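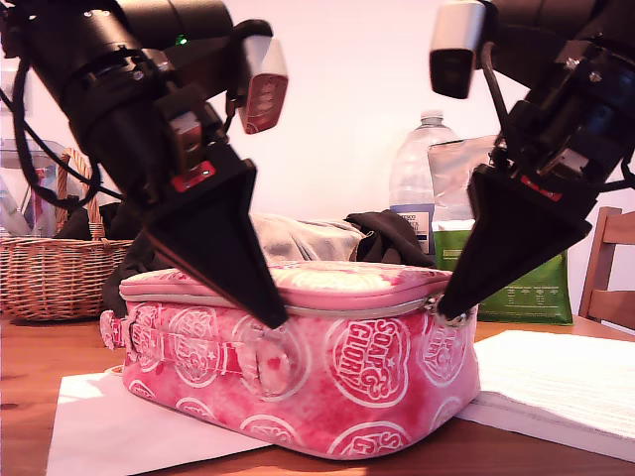 A zippered toiletry case with padded sides and a carrying handle, on a wooden table.

Toiletry case

A toiletry case (also wash bag, sponge bag, toilet bag, vanity case, and in some places just "the bathroom bag") is a small portable container for soap, toothbrush, razor, creams, makeup and other things used for washing and grooming. Most are made to be carried inside a larger bag. They close with a zipper, less often with a drawstring, a snap or a roll-and-buckle flap.

The article covers soft cases. For hard-sided boxes with trays see Train case. For clear pouches see Travel pouch.

Names

Usage varies a lot by country and by shop. "Toiletry bag" is the usual American term, "wash bag" and "sponge bag" the British ones. "Dopp kit" is used in the US for a men's leather or canvas type, squarish, opening along the top. "Cosmetic case" or "makeup bag" normally means something smaller, though the line between them is loose and many sellers list the same item under both. "Vanity case" once meant a stiff box with a mirror in the lid. Now also used for soft cases of the same general shape.

Construction

Parts are few. Body, lid or top opening, lining, closure, handle. The outer fabric is commonly polyester, nylon, cotton canvas or a coated fabric; leather and imitation leather are also seen. Padded cases have a thin layer of foam or batting between outer and lining, so the case keeps its shape when empty and glass bottles knock about less.

Linings are often a plain coated fabric that can be wiped. Uncoated cotton linings look nicer but hold stains -- foundation and hair dye especially.

The zipper is the part that fails first. Usual problems are a slider that has spread and no longer closes the teeth, a lost pull, and teeth clogged with dried toothpaste or powder. A replacement pull can be a key ring or a loop of cord. A spread slider can sometimes be squeezed back with pliers, a little at a time.

Types

Lidded (box) case. Rectangular, rounded corners, zipper running round the edge so the top lifts back like a suitcase. Shows everything at once. Needs room to open. May have a handle stitched to the front, the lid or one end.

Top-opening pouch. One straight zipper. Cheap, flexible, hard to find anything in.

Hanging case. Folds out, with a hook for a rail or door. Popular for campsites and shared bathrooms where there is no shelf.

Roll. A flat strip with pockets, rolled and tied. Older form, still used for brushes and shaving gear.

Drawstring. Opens flat into a circle, pulls up into a bundle. Good on a counter, not so good for liquids.

Gift and branded cases

Many soft cases are never bought on their own. They come as the wrapping of a gift set, filled with bottles and tubes, and stay in use long after the contents are gone. These tend to carry the maker's name as a repeat print instead of a single label. The case shown at the top is of the printed kind: a mottled pink and red tie-dye style pattern, covered in white circular logos reading "SOAP & GLORY", with a pale grey zipper and a pink fabric handle across the front.

Secondhand, printed cases turn up in large numbers. The Ganlow Household Collection, a local museum of everyday goods, holds 200 soft toiletry cases out of 2,079 items cataloged under bathroom and dressing, most of them given by residents clearing out closets. Its handlist sorts them by closure first, then by shape, and only then by material. Date is left blank for many, as gift-set cases seldom carry one.

Packing

No fixed method, but most household guides agree on a few points.

Bottles upright if the case is deep enough, otherwise caps all facing the same end. Caps tightened, then a bit of plastic wrap under the cap for anything runny. Toothbrush in a cover or a tube. Razor likewise. Heavy things at the bottom of the case as it will be carried, which is not always the bottom as it sits on the table -- a case with a side handle gets turned on its edge once picked up.

Cotton swabs, hair ties and pins in a small inner bag or an old tin. Otherwise they migrate into the corners.

The Bamell Guide to Small Packing, a pamphlet handed out by a luggage repair shop of the same name, gives a basic list of 9 items for a short stay:

toothbrush
toothpaste
soap or wash gel
deodorant
comb or brush
razor
face cream
nail clippers
bandages

and advises leaving a gap the width of two fingers under the lid, since a strained zipper wears faster then a slack one. The pamphlet also suggests keeping a second, ready-packed case for people who travel often, restocked on getting home and not the night before leaving.

Other uses

Soft cases are reused for sewing supplies, chargers and cables, first aid, colored pencils, crochet hooks, baby things, card games. The padded lidded kind is liked for small electronics for the obvious reason. In caravans and small boats they stand in for drawers, one per person, told apart by pattern.

Cleaning

Empty it first, fully, and shake out over a bin or sink. Open the zipper all the way.

Wiping. Damp cloth, a drop of dish soap, inside then outside. Enough for most coated linings.

Hand washing. Lukewarm water, mild soap, a soft toothbrush for seams and along the zipper teeth. Rinse well. Press in a towel, do not wring -- padding creases and the creases stay. Dry open, lid up, away from a heater. Padded cases take longer than they look, and should not be closed until the corners are dry to the touch inside.

Machine washing. Only if the label says so. Use a mesh laundry bag, gentle cycle, zipper closed. Bright prints should be tested first by pressing a wet white cloth on an inside seam; if color comes off, wash alone. Leather and imitation leather are not machine washed.

Powder spills are easier dry. Brush or vacuum before any water goes near them. Nail polish on fabric is mostly permanent, and remover can dissolve some coatings, so try a hidden spot.

For smell, baking soda left inside overnight and tapped out in the moring. Several rounds for spilled perfume.

How often depends on use. Once a season is common advice, and after any leak.

Storage

Empty cases nest, smaller in larger. They should be stored dry and unzipped a little way. Stacking weight on a padded lid flattens it. Crumpled paper inside helps a case that has lost its shape, a few days usually does it. Old cases with a coated lining may become sticky with age as the coating breaks down; no good home remedy, and the stickiness transfers to anything kept inside.

Repair

A handle that has pulled loose at one end can be resewn by hand with a strong needle and doubled thread, going through the old stitch holes where possible. Side loops the same. Torn lining near the zipper is harder. Iron-on patches are not suitable for most coated linings. Replacing a zipper that runs round a lid means opening the binding on both edges and is rarely worth the cost at a shop, though the Homow Mending Circle lists it as a class project of 7 steps for sewers with some practice.

See also

Train case
Travel pouch
Pencil case
Shoe bag
Sewing kit

Further reading

Bamell Guide to Small Packing, pamphlet, undated.
Ganlow Household Collection, Handlist of Bathroom and Dressing Goods, section on soft cases.
Homow Mending Circle, Zippers Round a Corner, class notes.

Page last edited Feb 8, 2020. Section on hard cases moved to Train case.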